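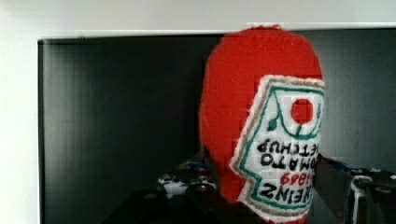
Flosholm, 3 April 2023

Notebook, tidy-up task, soft objects. Entry by D. Pavlović, with remarks from Man-sik Ha where marked.

Purpose of today: find out whether the arm can put away soft toys at a rate that would be any use to a household. Rigid items (cups, boxes, the Belten storage tins) were dealt with in the last entry and I do not repeat them.

The ketchup bottle was the main object. Red plush, white Heinz label sewn on the front. It is the most awkward of the set. The shape is slightly lopsided, so the grasp planner's estimate of the long axis wanders, and the fuzz makes the outline uncertain in the wrist view. Against the dark screen the red separates well enough. Against the red cushion used in the morning it did not separate at all, and those trials are logged but left out of the figures.

Orientation. The wrist view has the bottle upside down, rounded end up and neck down, with the lettering inverted. The pose estimator takes the neck as "up" by default and was wrong by half a turn whenever it relied on outline alone. With the label reader switched on it has "HEINZ", "1869" and the tomato to work from and should do better. In this view the H of HEINZ is lost, and KETCHUP is partly cut off as well. Man-sik changed the matching so that a partial word counts if the numerals agree with it. Crude, but it stays in for now.

Does orientation matter for a toy going into a bin? For the bin, no. For the shelf, yes, and the shelf is what people ask for. We agreed to score the two separately from now on.

Results, bottle only, bin task: 50 attempts, 19 failures. Breakdown of failures by type is in the sheet on the shared drive, tab 3. Most were slips during the lift. The grip force threshold was set on the rigid items, and on plush the fingers reach it late, after the fabric has bunched. Once bunched, the toy tends to roll out sideways when the wrist turns. Lowering the threshold made it worse. Slowing the wrist turn helped, at the cost of cycle time.

Cycle time is the real trouble. A person clears the same floor while talking on the phone. The arm stops to look, plans, closes, checks, looks again. Man-sik thinks the second look can go. I think it can go for the bin and must stay for the shelf — we did not settle it.

M-s H: the second look caught several bad grasps this afternoon that would have ended on the floor. My argument is that picking up a dropped toy costs less than checking every one. Will run it both ways before arguing further.

Equipment notes. The Yordanov finger pads are losing their texture at the tips. Fine on tins, noticeably poor on fabric. Spare set is in the Pokberg drawer unit, second from the top. Fit them before the next plush run and write down the run number, which was not done last time and cost us a morning. The log file for today begins at entry 3002.

The dark screen behind the work area gives soft reflections. The segmenter did not pick them up as objects with the blinds down. With the blinds up it did, twice, and the arm started a reach towards nothing. Stopped by hand both times. Add a depth check before any reach is allowed.

On the general question, since we are asked it every time someone visits: can it do the chore yet? On tins and boxes, if left alone for the afternoon, more or less. On soft toys, no. It can do a plush bottle on a clear patch of floor with the light right. A heap of toys, with one lying across another, has not been tried and I would not expect much from it on the present settings.

To do:
New pads, then repeat the bottle at the slow wrist speed.
Force threshold per object class instead of one value for all (Man-sik).
Shelf scoring: decide how far off upright still counts as upright.
Rerun the red cushion trials with depth only.
Ask the Belten people whether the bin comes in a wider mouth.

D.P.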